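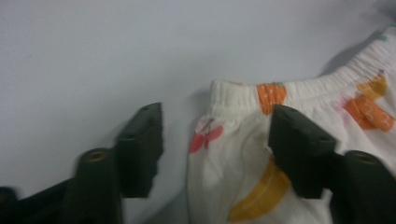
Ceinture froncée par l'élastique, vêtement d'enfant blanc imprimé.

Linge de rechange en crèche : comment organiser le lavage, le marquage et la remise en rayon ?

Catégorie : Petite enfance – Entretien des textiles
Publié le 8 mars 2019

Crèche Trirkus

Bonjour,

Notre établissement met à la disposition des familles un fonds de vêtements de rechange, constitué par des dons et par un achat annuel. Ce fonds comprend à ce jour 300 pièces, principalement des bodies, des culottes, des shorts et des pantalons légers, en tailles 12 mois à 4 ans. Il était jusqu'à présent géré de manière informelle par les équipes de chaque section.

Depuis notre installation dans les locaux de Staststead, en novembre, la buanderie est commune aux deux sections et cette organisation a montré ses limites. Les difficultés constatées sont de trois ordres. D'une part, les ceintures élastiquées se détendent prématurément ou vrillent à l'intérieur de leur coulisse. D'autre part, les imprimés des vêtements clairs ternissent et certains blancs grisent. Enfin, une proportion importante des pièces prêtées ne nous est pas restituée : lors du dernier inventaire, 47 vêtements manquaient.

Nous souhaiterions donc recueillir l'avis de structures comparables sur les points suivants : la température de lavage à retenir pour un linge porté par de jeunes enfants, l'usage du sèche-linge pour les articles à taille élastique, et le mode de marquage le plus durable. Nous précisons que la buanderie dispose d'un lave-linge de capacité familiale, d'un sèche-linge à condensation et d'un étendage mural. Aucun agent n'y est affecté à temps plein.

Nous vous remercions par avance de vos retours.

Pôle entretien Bangera

Bonjour,

Notre service assure l'entretien du linge de plusieurs structures d'accueil. Les indications qui suivent correspondent à notre pratique courante et ne se substituent ni aux étiquettes d'entretien des fabricants, ni au protocole d'hygiène validé par votre direction.

Température. Le linge de rechange ordinaire, porté sans souillure particulière, est lavé à 40 °C avec une lessive sans parfum. Les pièces souillées sont rincées à l'eau froide, isolées dans un sac fermé, puis lavées à 60 °C lorsque l'étiquette l'autorise. Lorsqu'elle ne l'autorise pas, nous déconseillons de conserver l'article dans un fonds collectif. Ce critère devrait d'ailleurs être examiné dès la réception des dons – il est beaucoup plus simple de refuser une pièce que de lui appliquer un traitement d'exception pendant deux ans.

Grisaillement des blancs. Il provient le plus souvent d'un tambour trop chargé ou d'un tri insuffisant. Les vêtements blancs à motifs colorés posent une difficulté propre : ils ne supportent pas les produits chlorés, mais ne doivent pas non plus être lavés avec les foncés. Nous leur réservons une lessive à part, sur l'envers, avec un agent de blanchiment oxygéné une fois sur quatre. Le fer ne doit pas être appliqué directement sur les imprimés.

Ceintures élastiquées. La chaleur du sèche-linge est la première cause de vieillissement des élastiques. Nous recommandons un séchage à l'air libre, à plat ou suspendu par l'entrejambe. La suspension par la ceinture, avec des pinces, laisse des marques et tire sur les fronces tant que le tissu est lourd d'eau. Si le sèche-linge ne peut être évité, il convient de choisir le programme délicat et de retirer les pièces encore légèrement humides.

Pour les élastiques vrillés, il suffit dans la plupart des cas d'étirer la ceinture à deux mains, par petites portions, en suivant tout le tour de taille. Une fois l'élastique remis à plat dans la coulisse, un point vertical sur chaque couture latérale l'empêche de tourner de nouveau. Cette opération prend peu de temps à la machine à coudre et peut être effectuée par lots.

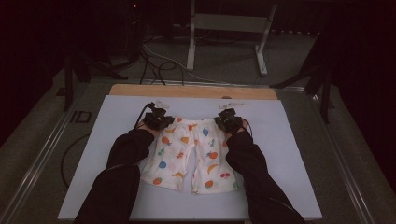 Short d'enfant blanc à motifs de fruits, posé à plat.

Contrôle et pliage. Chaque pièce est étalée à plat sur un plan clair avant d'être rangée. Les taches résiduelles se voient mieux ainsi, de même que les coutures ouvertes. Pour un short, l'agent aligne les deux coins de la ceinture, lisse les jambes vers le bas, rabat une jambe sur l'autre puis plie une fois dans la hauteur. Les articles sont rangés sur la tranche, par taille, la ceinture vers le haut.

Une pièce dont l'élastique ne reprend pas sa longueur après étirement est retirée du fonds ou remise à la couture. Nous tenons à cet effet un bac distinct, relevé une fois par mois.

Relais Vurkatlow

Bonjour. Sur le marquage uniquement, n'ayant pas de buanderie sur place.

Nous avons utilisé successivement le feutre textile, qui pâlit et bave sur les matières extensibles, puis les étiquettes thermocollantes, qui se décollent aux angles lorsqu'elles sont posées sur une zone froncée. Nous employons désormais des étiquettes tissées, cousues sur la couture latérale intérieure et non sur la ceinture. Elles portent le nom de la structure et la taille, sans numéro individuel.

Concernant les restitutions, un bon de prêt en 2 exemplaires est remis à la famille avec le sac contenant le linge souillé. L'un est signé et conservé dans la section, l'autre reste dans le sac. Un rappel oral est fait à l'arrivée du matin au bout d'une semaine. Depuis la mise en place de ce bon, 83 % des vêtements prêtés nous reviennent. Nous n'appliquons ni caution ni pénalité.

Crèche Trirkus

Nous remercions les deux structures pour ces réponses. Le lavage séparé des blancs imprimés et l'arrêt du sèche-linge pour les tailles élastiques seront mis à l'essai dans la section des moyens. Le bon de prêt sera soumis au prochain conseil d'établissement.

Une précision serait utile au pôle entretien Bangera : le point vertical sur les coutures latérales convient-il également aux ceintures dont l'élastique est cousu directement sur le tissu, sans coulisse ?

Pôle entretien Bangera

Il n'est pas nécessaire dans ce cas. L'élastique étant déjà fixé sur toute sa longueur, il ne peut pas vriller. S'il est détendu, la seule solution est de le découdre entièrement et de le remplacer, ce que nous ne faisons que pour des pièces en très bon état.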